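Nilovness Operator Forum
Handheld Collection Devices > Faults and Safety Notices

Topic: Jaw fails to release after full closure, unit 34

slaoui_site_lead
Posted 2021-08-29

I am reporting a fault on one of the handheld grippers at the Slaoui site. On two occasions during the same shift, the jaw closed fully on an object and did not reopen when the operator let go of the trigger. On the second occasion the operator attempted to free the object with the other hand, and the jaw opened without warning while a finger was between the pads. The finger was bruised. First aid was given and an incident form has been filed.

Operators at our site work in pairs with one device in each hand, and the floor is shared with other teams. The unit has been withdrawn and tagged. Firmware is build 493. The picture below is from the floor where the work is carried out.

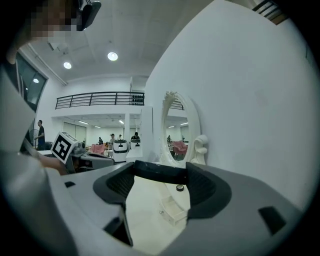

Gripper jaw and second device with marker tag, main floor, Slaoui site.

I would like to know whether other sites have recorded the same fault, and whether the Imier trigger assembly is still approved for use. Our own check found no visible damage to the pads or the crossbar of the withdrawn unit.

ridis_maintenance
Reply 1

We have recorded this fault at Ridis. In our case the cause was the return spring in the trigger assembly, which had slipped off its seat. The trigger felt normal to the operator, but the linkage stayed under load until something disturbed it. That would be consistent with the sudden opening you describe.

Please open the housing with the power disconnected and check the spring seat before returning the unit to anyone. Do not test it by pulling on the pads.

hw_review_b
Reply 2

I do not agree that the spring should be treated as the cause at this stage. Build 493 changed the way the position reading is logged, and several sites reported stuck readings after the update. Has the poster compared the log with what the operator observed? If the log shows the jaw open while it was closed, the log is wrong and the site has a second problem to report.

ridis_maintenance
Reply 3

The jaw on this model is moved by hand through the linkage. Firmware reads the position and does not drive it. A logging error cannot hold the pads closed. I accept that the log should be reviewed, but it should not delay the mechanical inspection.

hw_review_b
Reply 4

Understood as to the drive. My concern is that sites will replace a spring, close the ticket and continue to submit sessions with bad position data. Both checks belong on the same form.

floor_safety_n
Reply 5

Whatever the cause, the injury occurred when the operator reached into the jaw. The Nilovness handling procedure, section 2, already states that a jammed device is to be set down on a flat surface and the shift lead called. Was the operator trained on that section?

slaoui_site_lead
Reply 6

The operator had completed the training. I would note that the section describes a jam with the jaw partly open and says nothing of a jaw that is fully closed on an object. The operator did not regard it as a jam. I request that the wording be corrected.

We opened the housing this afternoon. The spring was off its seat, as Ridis suggested. The log for the second occasion also shows a reading that does not change for the whole of the closure, and I have attached it to the ticket. I cannot say yet if that reading is correct.

floor_safety_n
Reply 7

The request on wording is reasonable and I have passed it on. A revised section is planned for September. Until then, please instruct all operators to treat any jaw that does not open on release as jammed, and to keep the free hand away from the pads.

I still consider the shared floor a matter for review. An operator with a device in each hand has no free hand to set things down safely.

ridis_maintenance
Reply 8

The Imier assembly remains approved at our site with a spring check at the start of each shift. I would not reissue your unit on a reseated spring. Fit a new one and record the part on the ticket.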